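Call for participants: people who fold, sort or finish garments for a living

Griffiths runs a commercial laundry and a garment returns room on the same site. In April management signed a trial agreement with Jadero for two-armed folding machines under the product name Stondadix. The pitch was that they would take over the dull part of the job and leave staff the interesting part. I have worked in and around laundries for a long time and I am still waiting to be shown the interesting part.

So we are looking for 12 people to take part in a paid study of what happens to the work when a machine like this is put next to it. The study is run by Sumivora, a small workplace research group. Griffiths pays half of our costs and Jadero pays nothing. Griffiths will see the report on the same day participants do and has no right to change it. We asked for that in writing and got it.

Who we want

You currently work, or worked within the last three years, in a laundry, a returns room, a uniform service, a hotel linen room or somewhere similar. You can fold a T-shirt without thinking about it. You don't need any background in robots, and if you have one we would probably choose somebody else. People who have already had a machine brought into their workplace are very welcome, including those who liked it.

We are not looking for supervisors this time. They have been asked plenty.

What you would do

The study takes 3 sessions, each one a half day. In the first you do your normal work at a normal table while one of us takes notes. In the second you work beside the Stondadix unit - feeding it, clearing it, straightening what it hands over, and stepping in when it stops. In the third we sit down and talk through the notes with you, and you correct them.

We want to know who does the small jobs that don't show up in the brochure. Somebody has to turn sleeves right side out. Somebody has to pick up what falls on the floor. If your pay is tied to pieces per hour, whose pieces are they when the machine does the first fold and you do the rest? Jadero's material talks a lot about output and has one line on staff, which says they will be "freed up." For what, and on what wage, it doesn't say.

I don't assume the machine is bad. Sore wrists and shoulders are real, and if it spares people that, the report will say so. I'd just like to hear it from the people with the shoulders.

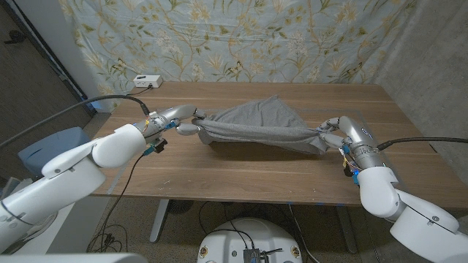
Two arms holding a gray knit garment, most likely a T-shirt, by its ends over the table.

Pay and practical matters

You will be paid $339 for the full study, in thirds, after each session. If you drop out you keep what you have been paid. Travel by bus is refunded, parking is free. Wear closed shoes and tie back long hair. The second session includes a safety talk, and you can say no to any task during it without losing pay.

Names are left out of the report. Your employer will not be told that you took part unless you tell them. Griffiths staff should know that coworkers may see them come in, and we can't do much about that.

How to apply

Write to Emrys Yorath at Sumivora by the end of June 2022. A few lines will do: where you work, what you handle most, and one thing about the job that a visitor would miss. No resume, please. If writing is a bother, leave a phone number at the Griffiths front desk in an envelope marked "Folding study" and he will call you back.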